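Bench notebook, Romcombe returns and lost property workshop
2023-04-07

Carrying on from the last entry, which finished mid-sentence when the label printer jammed. Printer is fine. It was the roll put on backwards again.

Trirkon trial, sorting table. Ran a full set this morning, 100 attempts, mixed small goods, same rules as last time. An attempt counts as clean if the item goes from the table to the right tray with no hand on it and no hand on the stop button. Result: 78 clean. The vendor summary that came through from Ellis yesterday has a higher number for the same kind of run, and I spent a good part of smoko working out why. They count an item as done if it leaves the table. A pair of reading glasses dropped in the crockery tray has left the table. I've asked for both numbers to be shown side by side in the report, with ours first. No answer yet.

Of the misses, 16 were eyewear. I wrote that down as we went and then went back through the log to make sure, because it's the number I'd expect somebody to argue with. Thin wire frames are the worst. The arms will go to the right place and the fingers will come down on the right thing, and then either they pinch a temple and the whole pair swings, or they close on air a few millimetres above the bridge. Thick plastic frames are better but not good. Cubes and blocks are near enough to perfect and I'd like us to stop putting so many of them in the mix. They make everyone feel better and we receive hardly any of them.

On that: what we receive. Intake log says 2774 items came over the counter and through the chutes last quarter. Glasses and sunnies are a big share, then phones (which go straight to the secure cage and will never be on this table), then keys, drink bottles, kids' things, single gloves, and a long tail of stuff you couldn't name in advance. The practice set has a fair bit of the first group and a lot of the easy end of the tail. No keys on a ring, no umbrellas, nothing sticky. I raised the sticky question at the first meeting and was told it was a cleaning matter. It is, and the person doing the cleaning is whoever is standing at the table, so I still want to know who that is going to be.

Kaede and I changed the layout between the second and third blocks. Bent metal plate goes in the middle of the front table so the arms have something to work around, crockery to the right, holder and cubes at the back. Kaede's argument is that a real tray arrives in a heap and we should at least have one awkward object in reach. I agree with the argument and think one isn't enough. Notes on the plate: it's the brushed one with the flap, left over from the shelf brackets. If it goes missing, don't cut another, ask me, I've got the flat ones in the drawer.
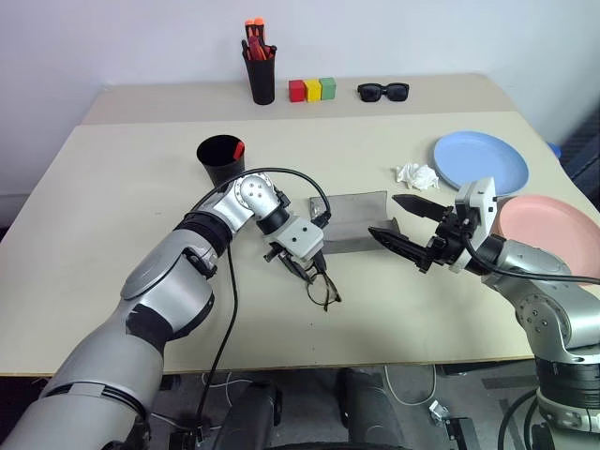
Front table in the new layout. Wire frames under the left gripper, bent plate between the two.

Things to fix or watch with this layout:

Both arms working over the centre at once is where the time goes. Each one waits on the other. You can hear it in the motors, a sort of shuffle, and then the left goes. On the timing sheet the two-arm runs come out barely ahead of the one-arm runs. I'd want to see the reason for having two arms written down by somebody who isn't selling them.

Tissue. There's a wadded tissue in the standard set and the software (Skatollow, the version from the start of April) handles it two ways. Sometimes it goes for it, sometimes it acts as though the table is clear there. A person bins a tissue without noticing they've done it. I'm not saying this is important by itself. I'm saying it's the sort of thing that never appears on a list of tasks, and the list of tasks is what the business case was written from.

Cables on the floor under the front edge. I've asked before. Tape them or lift them.

Loose bracket on the floor as well, picked up and put in the odds tin.

Right, the part I've been putting off writing.

Kaede Maruyama has run the sorting bench for longer than I've been in the building, and she has been very fair about all of this, fairer than I have. But the job she did this morning wasn't the job she had last winter. Before the trial she would tip a tray out, put her hands in it, and have it sorted and tagged while telling you about the drive in. Today she laid things out, stepped back behind the line, watched, stepped in, reset, stepped back. For most of a shift. She said at lunch that her feet hurt more from standing still than they ever did from moving, and that by the last block she'd stopped seeing the table. I believe that. I did one block in her place and caught myself reading the fire notice.

The plan as presented has the arms doing the "repetitive handling" and the person doing "exceptions". I've got no quarrel with that on paper. In the room, an exception is whatever the arms couldn't do, so the person gets a steady feed of tangled, fragile, dirty and half-dropped things, with none of the easy ones in between. The easy ones were the rest. You do six blocks and a lunchbox without thinking and then you give your attention to somebody's bifocals. Take those out and the day is all bifocals.

There's also the matter of what gets noticed. She finds the owner of a lot of things by handling them. A name scratched inside a temple arm, an optometrist's tag folded into the case, a school label on the underside of a plate. None of that is in the sorting step as it was written up. It happened during the sorting step because there was a person there with the thing in her hand. I checked the matched-to-owner column for the trial trays against ordinary trays and the trial ones are lower. Small sample, different weeks, I wouldn't hang anything on it. But it's going in the report and I would like it not to be taken out again.

To be fair to the other side, and Kaede asked me to put this in:

Her wrist is better. She has had that brace on and off for two years and hasn't worn it since the trial started. Anyone who wants to wave this notebook around as proof the arms are useless can read that line twice.

The arms don't mind broken glass. We had a cracked tumbler come through in a tray and it was a relief to have somewhere to send it that wasn't somebody's fingers.

Night intake. Trays pile up between close and open and the morning starts behind. If the thing could do even the dull half unattended, the morning would start level. It can't be left unattended at the moment, and the site rules say a trained person within reach of the stop for as long as it's powered. So the night case depends on a rule change that hasn't been asked for, on the strength of a clean rate I wouldn't take to anyone. I've written that into the draft in politer words.

I asked the Ellis rep on the phone what clean rate they'd be comfortable with for unattended running. He said it would depend on the customer's appetite. I said the customer is me. He laughed and said he'd come back to me.

Costs. Haven't got the service contract figure. Until I do, any talk of payback is guessing, and I've asked for the payback slide to come out of the deck. The hours in that slide also assume the supervising person is free for other work. She isn't. She can't be back there tagging and also within reach of the button, I measured it, the tagging desk is on the wrong side of the line. We could move the desk. Then she's tagging with two arms going beside her, and I'd want her to say yes to that herself and not have it said for her.

What I'd do, if asked:

Keep the trial going but swap the practice set for real trays, after the secure items come out. Wire frames included. If the number goes down, it goes down.

Rotate whoever is watching. One block on, one block on the hand bench. Kaede is writing up a roster and I've told her to put my name on it, and the manager's too.

Score against items matched to owners as well as items moved. People come to the counter for their glasses, they don't care how the glasses got into the tray.

Try a softer finger pad on the left gripper before anyone touches the software again. The fingers are hard and black, and a wire temple is thinner than the gap between the serrations on the other one. Might be nothing. It's cheap to try. There's some silicone sheet in the store, second shelf, behind the old tag guns.

Write the training note so that it says what to do when you've stopped paying attention, since you will. Current note says "maintain attention at all times".

Did a short run after lunch with the overhead light off, in case glare on the lenses was part of it. Couldn't tell a difference. Not enough tries to say. Do it properly tomorrow, same order of items, light off first and then on, and don't let me change the plate at the same time like I did today.

Need from stores: floor tape, the wide one. More tray liners. Batteries for the counter clock.

Kaede has the log sheets, they're in the green folder, and the last block has a coffee ring on it but it's readable.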